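### 4.2 Return-to-work intervals and premium adjustment

Claims were grouped by the date on which the employer first lodged a return-to-work plan with the insurer. Plans lodged within seven days of the injury report were coded as early; all others were coded as late. The seven-day threshold follows the wording of the Setdale policy schedule and was fixed before any claims data were opened. Where an employer had lodged more than one version of a plan, the earliest signed version was used.

Of the 90 employers in the sample, 81 held a continuous policy over the whole study period and were kept for the premium analysis. The remaining nine had changed insurer or ceased trading, and their claims appear only in the descriptive tables. Wages were taken from the annual declaration, not from payroll estimates, as estimates at renewal tend to be revised after audit.

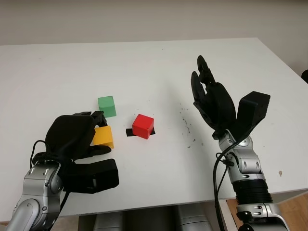
Workplace Injury and Compensation Research Group, Department of Labour Economics

The premium formula applied by Setdale combines an industry rate with an experience factor drawn from the employer's own claims. Time-loss payments enter the experience factor in full up to the large-claim limit; medical costs enter at a reduced weight. An injured worker who returns on modified duties therefore affects the premium mainly through the time-loss component, even where treatment continues for many months.

Two coders, C. Galbraith and E. Chisholm, read each plan and recorded whether modified duties were named, whether hours were stated, and whether the treating doctor had signed. Disagreements were settled by discussion. Plans that named duties only in general terms ("light work as available") were coded as not naming duties. This rule was strict, and it moved a number of plans from the Dunbar depots out of the first category – their standard form had no space for a task list until it was revised in May.

Figure 2. Cube handling at the tabletop: a red cube held in a black gripper.
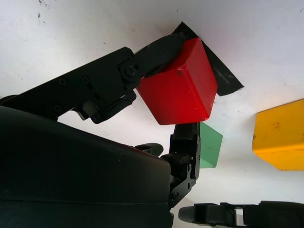 **Does an early return-to-work plan lower the premium in the year it is lodged?**
Any effect falls in later years, when the claim enters the experience factor used at renewal. The premium for the current policy year is already set when the plan is lodged, apart from the wage adjustment made at audit.

Early plans that named specific duties were associated with shorter time-loss periods than late plans. The difference was smaller for early plans without named duties, and it could not be separated from the effect of employer size. Larger employers were more likely to lodge early and also had a wider range of tasks to offer. Smaller employers often relied on an outside claims adviser, most commonly Darix, and their plans were more uniform in layout but less specific in content.

Claims involving a second injury to the same worker were treated as separate claims, in line with the insurer's practice. Combining them changed the order of a few employers by experience factor but left the direction of the main result unchanged. Excluding Zodorholm, which self-insures part of its risk, had a similarly minor effect.

The comparison remains observational. Injury severity was controlled only through the insurer's broad injury code, and minor strains and more serious tears may share a code. Employers may also find it easier to lodge early when recovery is expected to be short – in that case the timing of the plan reflects the injury as much as the employer's conduct. Section 4.3 repeats the analysis within injury codes.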